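Cómo montar la demo de dos brazos para la jornada de puertas abiertas

Guía rápida, escrita con prisa la víspera de la visita de Rurno. La versión larga está en la carpeta Etmont, sin actualizar desde abril.

Antes de nada

Reservar 35 minutos para el montaje. Con menos se puede, pero luego se paga. Brazos encendidos y en reposo, parada de emergencia probada. Los dos botones, no solo el de la izquierda.

Público detrás de la cinta, a 2 metros. Los niños delante, pero detrás de la cinta también.

Paso 1. Arranque

Abrir Noslow, cargar el perfil "visita". Velocidad al 30 %. Nada de ponerla al 80 para impresionar, eso se queda para el laboratorio. Si sale el aviso de calibración, cerrar y volver a abrir. Si vuelve a salir, recalibrar y punto.

Paso 2. Colocar los objetos

Mesa blanca despejada y limpia, sin huellas a poder ser. Plato lila delante, en el centro, entre las dos pinzas. Taza al fondo a la izquierda, boca arriba y con el asa hacia el centro. Panecillo junto al plato, al alcance de la pinza izquierda. La calabaza naranja y blanca a la derecha, un poco por detras de la otra pinza. Comprobar en la vista de cámara que se ve todo antes de seguir, aunque la calabaza quede medio tapada por la pinza.
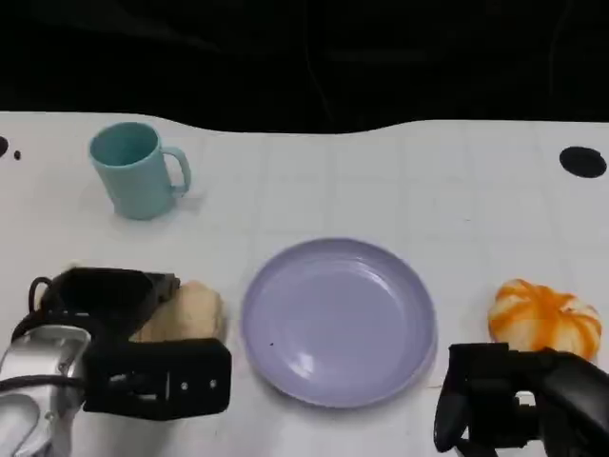 Paso 3. La demostración

Primero el panecillo al plato con el brazo izquierdo. Despacio, contando en voz alta lo que va a pasar. Despues la calabaza con el derecho. La taza al final, por el asa.

Si falla un agarre: no tocar nada con la mano, pulsar pausa, repetir. La gente lo entiende perfectamente y suele preguntar más.

Paso 4. Preguntas y recogida

Brazos a reposo antes de abrir el turno. Las preguntas sobre precios, a la mesa de Kanagaratnam, en la entrada. Objetos a su caja, guardar el registro de la sesión y salir de Noslow antes de cortar corriente.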